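Write the Stop Rule Before the Speed Rule

Posted 2024-07-05 by Hsiu-ying Tai

Most household task standards I am asked to review start with throughput. The draft from the Drudton working group does the same: page one sets a target rate, page two sets an allowed error rate, and the definition of an error is left to an annex. I think this order is wrong, and I think it explains why two labs can run the same tidying task and report figures that cannot be compared.

Take footwear on a rack. It looks like a simple case. The objects are light, the shelf does not move, and a dropped item rarely does damage. But a written rule has to settle several things before a trial can be scored. Does a slipper with its toe over the front edge of the shelf count as placed? Must a pair touch, or only match in direction? If the hand brushes a finished pair while working on the next one, is that one fault or two? The Drudton draft answers none of these. The older Yeh checklist answers the first and the third, in plain words, and fits on a single sheet.

There is also the matter of what surrounds the task. Cables on the floor, chairs next to the rack and narrow gaps under furniture all change the risk. A standard that lists the target objects and says nothing about the rest of the room covers half the job.

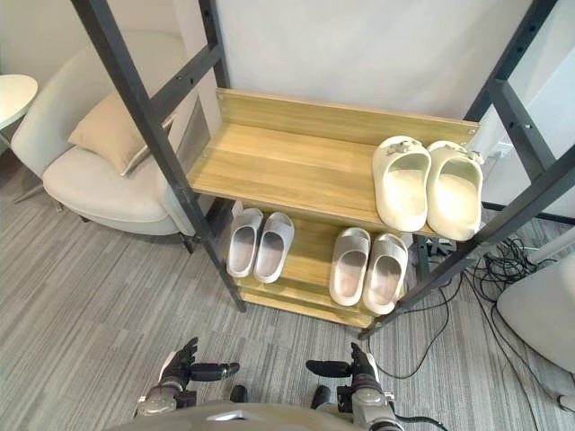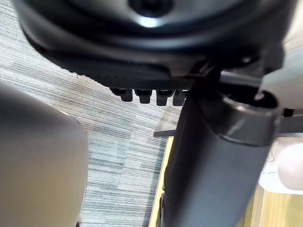
The wrist view is of the underside of a chair; the head views are of the rack.

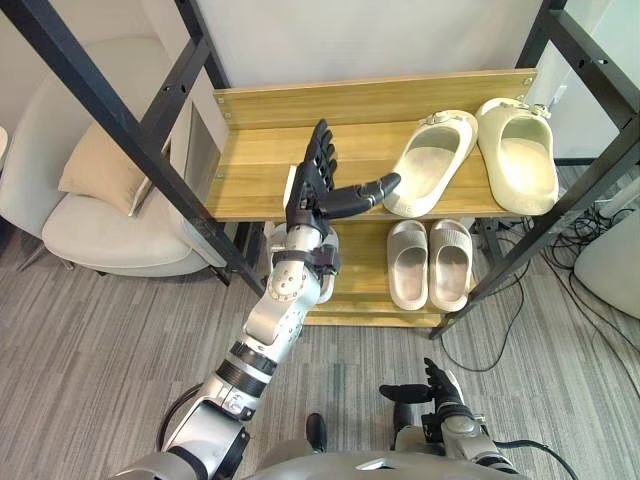
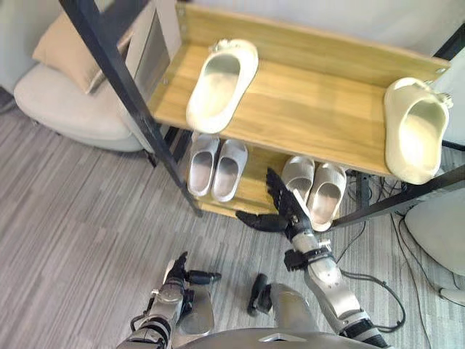 Should a robot be allowed to correct its own placement during a scored trial?

It should, provided each correction is logged as a separate attempt and the total time keeps running. A trial with one clean placement and a trial with three corrections may end in the same state, but they say different things about the controller, and the record has to keep them apart.

That leads to the clause I care about most. A stop rule states the conditions under which the arm must halt and wait for a person. Contact with anything not on the task list should be one of them. Loss of the target from every camera for longer than 2 seconds should be another. Uvano's internal procedure has both, and adds a force limit at the wrist, set at 50 percent of the value used for general handling. I would accept a different number there. I would not accept a blank.

The usual objection is cost. Stops make a session longer, and a session of 100 placements may lose up to 12 of them to halts that an operator would call needless. I have sat through such sessions and they are dull. The lost placements are still data. A halt that looks needless points to a threshold set too low or a camera in a poor position, and both can be fixed before the next run.

Rerkutness took the other route and scored only completed trials. Its summary table was very clean. When I asked for the discarded runs in order to compare them with ours, they had not been kept, so the table could not be used for anything except itself.

My proposal to the working group is short. Move the definition of an error to page one. Put the stop rule directly after it. Require that every started trial be reported, including those ended by hand — with the reason given in a fixed vocabulary. Throughput can follow on page three. The group meets again in August, and comments on the draft are open until then.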